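Envelopes, part two: what the release is really for

Last time we left off with the attack, and a few of you came up afterward asking why your brass patch sounded like a door buzzer. Fair question! The short answer is that your attack was fine and your release was set to zero, so every note got chopped off the moment your finger left the key. Real rooms don't do that, and neither do real lips on a real mouthpiece.

Quick recap of the four stages, for anyone who missed it. Attack is the time it takes to get up to full level. Decay is the time it takes to fall from there. Sustain is the odd one out, a level and not a time, and I will keep saying that until Perla stops teasing me about it. Release is the time it takes to die away after you let go.

Now load the patch called Olo from the class folder. It's one sawtooth oscillator going into a low-pass filter, with the cutoff parked at 3000 Hz. Hold a chord and let go. Then set the release to 30 milliseconds and play it again, and then go up to 4 seconds. With the long one, play a second chord while the first is still ringing (pick something that clashes, it's more fun) and listen to the mud pile up in the low end.

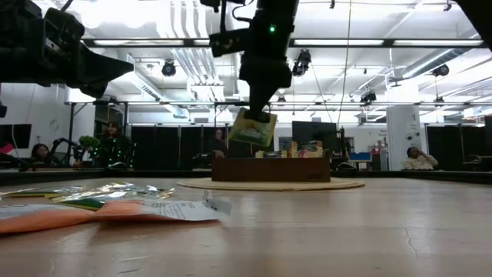 So that mud is the trade-off. A long release is lovely on slow pads and awful on a walking bass line. Maarten asked whether you can have both, and you can, if your synth lets you route the keyboard to the envelope times. Turn that up and high notes die away faster than low ones - a lot like a piano string. For bass you'll want the amount at a negative setting, and yes, it feels backward the first time.

One more thing before the exercise. The filter usually gets its own envelope, and the two don't have to match. If the filter closes well before the amplifier does, the tail of the note goes dark and soft, like somebody shutting a door down the hall. If the amplifier closes first, you never hear the end of the filter sweep at all. Tuấn spent around 10 minutes tweaking a filter release he couldn't hear for exactly this reason, and I've done it myself more times than I'd like to admit.

Exercise: build a plucked sound with no sustain whatsoever, using only the decay on both envelopes. Then copy it and turn the copy into a pad without touching the oscillator. Save both with your name in the title and write down your envelope settings - Veerle will be collecting them for the listening session in July. Reading is the chapter on voltage-controlled amplifiers, and you can skip the math at the end.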